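Tumham Watercolor Card Kit, Winter Berries Set

Everything you need for a little stack of handmade cards, all tucked into one box. 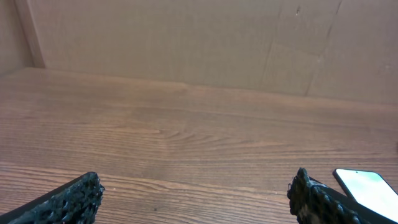

Do I need to own any ink pads before I start?
The kit comes with three small ones in Brick, Pine and Dusty Plum, so you can open the box and begin stamping the same afternoon.

I have been putting card kits together under the Tumham name for 9 years now, and I think this may be the one I've enjoyed making the most. The berries began as doodles on the back of a grocery list (I was supposed to be making soup!) and by the time I had filled the whole page I knew they wanted to be stamps. They have a loose, sketchy outline that leaves plenty of room for color, and they look sweet even when the paint wanders past the lines, as mine nearly always does.

What comes in the box
19 clear stamps, including four greetings
3 mini ink pads
12 watercolor cards, 5 x 7 when folded, with envelopes
1 round brush, size 4
A folded sheet with my notes and two layouts to copy

The card stock comes from the Fadusden mill and it's a good heavy one with a soft tooth to it. You can go over it two or three times with a wet brush before it starts to pill, and if it curls a bit, just leave it under a big book overnight. For the washes I like to press the ink pad onto a plastic lid, add a few drops of water and pick up the color from there. Start paler than you think you should, let it dry, then come back with a second layer on one side of each berry.

The stamps are stored on a clear sheet and will cling to any acrylic block. Blocks are not included, as so many of you told me you had a drawer full already, but the Sotomayor block set fits every stamp here and you can add it at checkout for $9.

The greetings were lettered by Casimiro Carretero, whose handwriting I have admired for years. They say "hello," "thinking of you," "warm wishes" and "thank you, friend." I've been using the last one constantly this January for all my belated holiday notes!

Price: $32
Ships from our Puvham studio in two to four business days. Unopened kits can be returned within a month.
We made 800 of this set. Orders open January 5, 2024.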